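Status: reviewed once, not signed off. Read the "What the number means" section before quoting anything from this card.

# Sallari block-and-basket set

Pick-and-place recordings used to test the Mok grasp scorer, a small network that ranks candidate grasps before the arm commits to one. The paper draft from Findcombe says the scorer "generalizes across containers." I was asked to write the data card, and I don't think the data can carry that sentence.

- Recorded by: Hok-lam Lau
- Card written by: Ching-wen Leung
- Card date: 2018-10-18
- Episodes released: 177
- Candidate grasps scored per episode: 100

## Setup

One arm, one parallel gripper with two fingers, one table under a white cloth. The objects are a red cube and two wicker baskets. The task is to move the cube to whichever location the instruction names: left basket, right basket, or open cloth. Fixed cameras only. Basket positions were set by hand between episodes and no layout file was kept, so poses have to be recovered from the video.
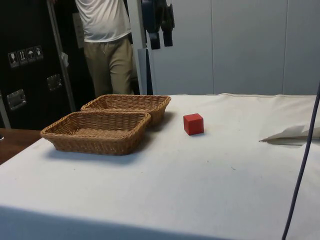
*Cube on the open cloth, both baskets empty.*

The cloth was never ironed or pinned. I mention this because the depth maps pick up the folds, and the scorer's input is a crop of the depth map. If your method subtracts a flat table plane, expect leftovers near the creases.

## What the number means

The draft reports one success rate, pooled over all start locations. I would ignore it. A cube on open cloth can be approached from almost any side, and a scorer that picks at random from the top 5 candidates does nearly as well there as the trained one. The cases that could tell the two apart are the ones where the cube starts inside a basket and a finger has to go down past the rim.

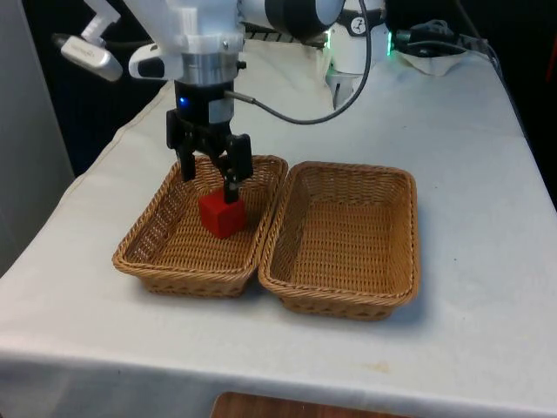

Those starts are a minority of the release, and they were not balanced between left and right. Rim contact was also never labeled. An episode where a finger shoved the basket sideways and still came up with the cube is marked `success = 1`, the same as a clean pick. Lau and I disagree about whether this matters. His view is that the cube ended up in the right place. Mine is that a method sold on grasp quality should be marked down for bumping into things.

"Across containers" means two wicker baskets. I would not call that a range of containers.

## Fields

| Field | Notes |
|---|---|
| `start_loc` | left, right, cloth |
| `goal_loc` | same values; never equal to `start_loc` |
| `score` | integer, 0 to 1000, scorer output for the executed grasp |
| `rank` | position of the executed grasp in the candidate list |
| `success` | judged by eye from video, one rater |
| `retry` | unreliable, see below |

`retry` was meant to count regrasps. In the earlier episodes it was only filled in when the operator remembered. Don't train on it.

`score` is not a probability. I tried binning it against `success` and got a curve that goes up, then flat, then slightly down at the top end. It may be noise at this sample size. It may also mean the scorer is most confident on the easy cloth starts and learned little else.

## Not included

- Failed homing runs, deleted before I got the drive
- Baseline runs with the scorer off. The draft cites them; I have not seen them
- Anything from the Briredia arm, which uses different fingers

## Planned

A second rater for `success`, a `rim_contact` label, and equal numbers of left and right basket starts. Lau has said December. Until then, please report results split by `start_loc`, and send corrections to the Sallari issue tracker with the episode ID in the title.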